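Quilted jacket gone flat and lumpy after a wash, can it be saved?

Posted in Laundry and Clothes Care

Hello all, hoping somebody can talk me down. I've got a quilted jacket (a Sikix one, bought in the sale two winters back) and after a lot of dog walks it was looking grubby round the cuffs, so last night I put it through the wash on what I thought was a gentle cycle. Normal liquid, no softener, spin left on whatever the machine fancied.

It came out in a right state. The filling has bunched up into little hard lumps in some of the squares and there's next to nothing in the others, and it smells a bit like a wet dog even though the dog was nowhere near it. The label has been washed so many times I can't read a word of it, so I don't know if it's feather or the polyester stuff. I haven't got a tumble dryer, just an airer and a radiator in the hall.

Is it ruined? And if it isn't, how on earth do I dry it? My mum says hang it up, my sister says never hang it up, and they are both very sure of themselves.

damp_in_direr

3 replies

mothballs_and_mildew

Not ruined! I've done this to every padded thing I own at some point and only lost one (a gilet, and it was on its way out).

First find out what's in it. Pinch a lumpy bit between your fingers. If you can feel tiny quills or it's prickly, it's feather or down. If it feels like a wodge of cotton wool, it's polyester, and you've got an easier job because it dries much faster. The smell makes me think feather, mine always pong when they're wet and it goes once they're bone dry.

Then this is what I do without a dryer:

1. Squeeze the water out, don't wring. Roll it up in a big old towel and kneel on it. Swap the towel and do it again. You'll be amazed how much comes out.

2. Lay it out flat with the arms away from the body so the air can get to the underarms, which are always the last bit to dry. A bed will do if you put a dry towel or two under it, or the airer with the wings up. Your sister's right about hanging, by the way, while it's heavy with water all the filling slides down to the hem.

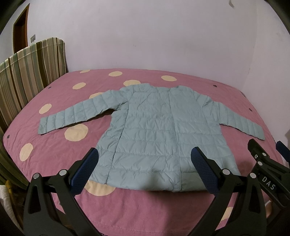 3. Go over it square by square and tease the lumps apart from the outside. Pinch, roll between finger and thumb, pat flat. It's boring, put the radio on. Do the collar and cuffs as well, I forgot the collar on mine and it went like cardboard.

4. Turn it over every few hours and have another go at the lumps each time. Feather can take 3 days in a cold house, so don't panic if it still looks miserable tomorrow. Keep it off the radiator, next to it is fine.

5. When you think it's dry, give it one more day. Then shake it hard from the hem, and again from the shoulders. Only hang it up after that.

If you've got a launderette nearby, a low heat with a few clean tennis balls thrown in does the whole job in an afternoon. The one on the corner by me, Bianchini, charges 5 quid for the big dryer and I think it's worth every penny in March when nothing dries indoors.

teapot_lid

I just hang mine on the line and it's fine, never had a problem with it. Depends on the coat I suppose. Mine's only thin.

grukska_gran

Agree with most of what mothballs says but I'd give it a second rinse before you start drying. Ordinary detergent clings to the filling and that can be half the reason it clumps. Put it back in on rinse only, no soap at all, then the lowest spin you've got. If the water still looks sudsy at the end, do it again.

Next time use less liquid than you think (a capful is plenty) or get a proper down wash, and do up the zip or poppers first so nothing catches. I never go above 30 with padded things and I don't put anything else in the drum with them, they want room to move.

And you may not need to wash the whole coat for grubby cuffs! I do mine over the sink with a nail brush and a dab of washing-up liquid, wipe off with a damp cloth, done before the kettle's boiled. I only wash the full coat once a year, at the end of the winter before it goes in the wardrobe.

damp_in_direr

Thank you!! Did the pinch test and it's prickly, so feather it is. It's gone back in for another rinse and I've pinched every towel in the house. Sister has been told she was right and is being unbearable about it.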